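Karard Wants 1,000 Ordinary Motions, and It Would Like Them Done Badly

May 17, 2020

CESTNESS -- The robots of the future will be trained by people who were asked to pick up a cup, put down the cup, and then pick up the cup again in a slightly less confident manner.

Such, at any rate, is the working method at Karard, which has taken over the ground floor of the old Kettunen building and is using it to collect examples of human beings handling things. The company wants 1,000 recordings by the end of July. So far it has 284, of which 217 have been judged usable. The remainder feature people scratching their noses, answering their phones or, in one case that has already become a kind of office legend, eating the object.

The object was a plum. It has been taken off the list.

Merja Koskela, who runs the collection floor, says the trouble with people is that they get good at things. A newcomer handed a puzzle, a zipper pouch or a roll of tape will fumble with it, turn it the wrong way, change hands for no reason and set it down crooked. By the fourth try the same person is doing it like a bank teller counting twenties, and the learning system comes away with the idea that the world is tidy.

"We had a man in who used to pack boxes for a living," Koskela said. "Beautiful work. Completely useless to us. I had to ask him to pretend he was tired."

He came back after lunch and was, she reports, much worse.

The setup is plain. There are long white tables, plastic trays and bins, a good deal of cable, and a yellow line painted on a gray floor. Each session runs from a printed sheet that tells the participant what to do but takes care to leave out how. "Move the item to the other side" is a typical entry. Early versions of the sheet were more detailed, and participants followed them so faithfully that 100 recordings in a row showed the same reach, the same grip and the same polite little pause at the end.

Those 100 are still on a drive someplace. Koskela does not like to talk about them.

Toys and puzzles have turned out to be favorites, mostly because people forget they are being recorded. A Rubik's cube is about as good as it gets. Nearly everyone picks it up with one hand and then can't leave it alone, and the fingers do all sorts of small, unplanned things that would never occur to anyone writing a sheet. Whether it ever gets solved is of no interest to the company, a policy that has come as a relief to the participants.

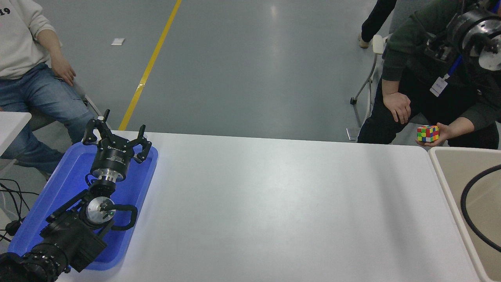 Hakim Tuhumury says he would trade all the puzzles in the building for one decent hour of somebody looking for their keys. The cube is fine, in his view, but a cube is a thing people sit down to do, and what a machine in a kitchen or a stockroom will run into is the stuff people do while thinking of something else. He has put this in writing several times. He has also offered his own keys, which he says he loses daily and without effort.

Koskela's answer is that the system has to learn to hold something before it can learn to lose it. The two of them have been having this discussion since the project began, and people who work nearby say it is now shorter than it used to be but no quieter.

The recordings go to Privora, the outfit across the parking lot that does the labeling. Labeling means watching each one and marking where a motion starts and where it stops, which sounds like a simple job until two people try it on the same clip. Does picking up a spoon begin when the hand starts to move, or when it touches the spoon? What about a hand that goes toward the spoon, thinks better of it and goes for the napkin? Privora's guide to these matters started as a single page. It now has a table of contents, and an appendix on hesitation.

There is a separate column for mistakes, and it is the one everybody at Karard reads first. A dropped item followed by a clean recovery is worth more to the project than a dozen perfect pickups -- a machine that has only ever seen success tends to stand there when things go wrong, much like anyone raised that way. For a while the staff encouraged participants to drop things on purpose. This didn't work either. People asked to drop a sponge by accident will fling it.

The current approach is to say nothing and wait.

Participants are paid by the session and can come as often as they like, up to the point where they start to look competent. Then they are thanked and moved to a different set of objects. One regular has been through jar lids, playing cards and shoelaces, and is said to be taking the reassignment to folded towels rather hard.

Not everything in the building goes according to the sheet. A batch of recordings was set aside after it emerged that a participant was left-handed and had been using his right hand to be helpful. He was invited back and told to suit himself. The new batch was twice as long and contained a remarkable amount of muttering, which the system doesn't learn from but which Privora's labelers have asked to keep.

Karard says left-handers are especially welcome for the rest of the run, along with anybody over 60, anybody with very large or very small hands, and anybody who has been told by a relative that they are doing it wrong. No experience is needed, and a little too much of it may count against you. Sign-up is at the front desk of the Kettunen building, where you will be given a pen and a form.

Filling out the form is not recorded. Tuhumury has put that in writing, too.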